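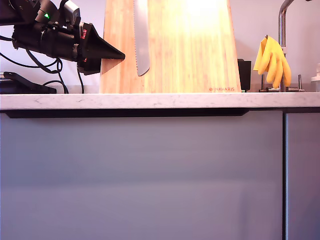
Page last changed: December

Clondico – questions we are often asked

Who is in the band now?
We are four: Graça Azevedo sings and plays the second guitar, and the other three prefer to be known by their instruments. The old bass player left after the first EP, as friends.

What does the name mean?
Nothing. Graça found it on a crossed-out line in her notebook.

Where can I buy "Irnimier"?
At the merch table and by mail. We pressed 800 copies on black vinyl and roughly 40 are left. The CD has two more songs – both are demos, so please don't expect studio sound.

How long does the mail take?
Inside Canada it is normally 6 days. For other countries we can't promise anything.

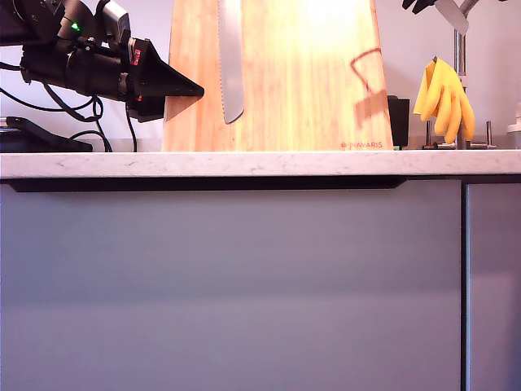
Black arm with green light, upper left.

Do you play all ages shows?
Yes, when the venue allows it. Esard is always all ages and doors are at 7 p.m.

Which tuning do you use?
Drop C for most songs. "Suominen" is in standard, that is why we play it first or last.

May I film at the concert?
Of course, but without flash please. Our drummer loses the count.

Can my band open for you?
Write to us with one song and your home town. We listen to everything, only the answer can be slow when we are recording.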